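1/16/23

**Feltard two-finger gripper, 11 days in**

The Feltard replaced our old Zallby set. Soft shapes were my main worry, so toy food went first. 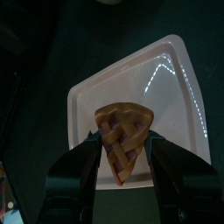

Endang Sitompul found the fingers too wide for small plates and would still pick the Zallby.

Setup took 98 minutes for the pair. Blocks are easy for it.
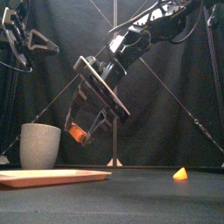
One reader wrote that the open-frame fingers flex under load. I haven't tested past 112 grams.

Cable routing needs work. Four stars.
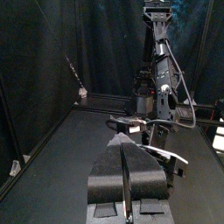

*Wrist view, second arm at right.*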